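Farkstead used-PC shop to stop taking drop-offs at the curb, owner says rent is the reason

Farkstead - The town's only walk-in computer resale counter is ending its curbside drop-off this September and moving to appointments. Change was posted on the shop door late in the afternoon and had gone round town by supper.

Jodby, which sells refurbished desktops and laptops out of the old feed store on the county road, has taken in whatever people left by the side door for years. Old office towers mostly. Printers, which they never wanted. Last year 1,435 machines came through, according to owner Barrett Thibodeaux, and more than half went out again to homes, churches and small offices.

The lease is up. New landlord, Zorkance, wants more money and wants the side lot kept clear for trucks. Thibodeaux says he got the letter in the spring and spent the summer trying to talk them down.

"I asked for the lot two mornings a week. They came back with zero," he said.

Zorkance did not return a call before this was posted. A notice taped up at the lot entrance says only that the space is for tenant loading and that cars will be towed.

What it means for customers: no more leaving things overnight. Anyone with a machine to hand in will have to phone first, get a slot and bring it to the front counter. Hard drives can still be wiped while you wait. Prices on the shelf stay the same through the end of the year, Thibodeaux said, after that he isn't promising.
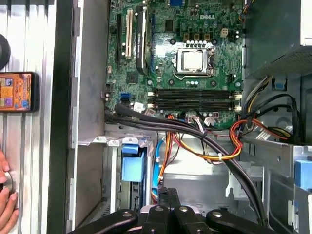
Saimi Laitinen thinks the appointment plan is going to lose people. Her view, given at the counter while she waited on a laptop charger, is that folks clean out a garage when they have a free hour and they are not going to call ahead for it. She said half of it will end up in the creek or at the dump, and the county knows it.

The county does sort of know it. Ismael Tavares at the public works desk said the transfer station takes electronics on the same terms as before, with a fee for anything with a screen. No fee for towers. Hours have not changed and there is no plan to add any, he said, the station being short of people as it is.

Tavares said he'd like to see a collection day in the fall but there is no money set aside. The last one was held at the fairgrounds and ran past dark. Cars backed up to the bridge.

Jodby keeps the building, for now. The new lease runs 26 months, shorter than the old one, and Thibodeaux signed it after what he described as a bad week of looking at other places. One was a former dentist's office with no loading door. Another had the door but teh roof leaked.

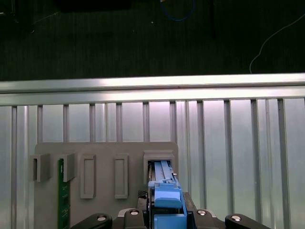
Rent goes up in two steps, the first this fall and the second next summer. He wouldn't give the figures. Enough that he's cutting one part-time job and closing an hour earlier on weeknights, so 5 instead of 6.

The other worry is parts. A lot of what the shop sells is put together from two or three dead machines, and the side door pile is where those came from. Fewer drop-offs, fewer spares. Thibodeaux has started calling school offices and clinics in the next county to ask what they do with their old desktops, and so far 4 have said they'd talk.

Ji-hoon Kwak, who teaches the evening computer class at the library, buys most of the class machines from Jodby at what he calls a very kind price. The class has a waiting list. He was hoping to add a second section after the holidays and is now not sure there will be enough computers to do it.
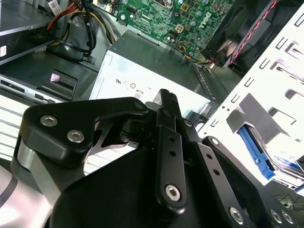 "We can share, two to a desk," Kwak said. "People don't love it. They want to practice their own email."

The library has some grant money left but it has to be spent on new equipment, and new is three or four times the price. Kwak has asked the grant office whether refurbished can count. No answer yet.

At the town meeting Roscoe Szabo brought up the empty bay behind the fire hall as a possible drop-off spot. Roughly 80 people were in the room, most of them there for the water rates. The idea got a few nods and was sent on for a look at insurance, next to come up at the October meeting.

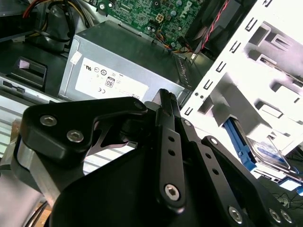
Thibodeaux said he'd take the bay if it's offered, and would empty it himself once a week. Until then the phone number is on the door and on the shop's page. Last day for curbside is the end of the month. No printers.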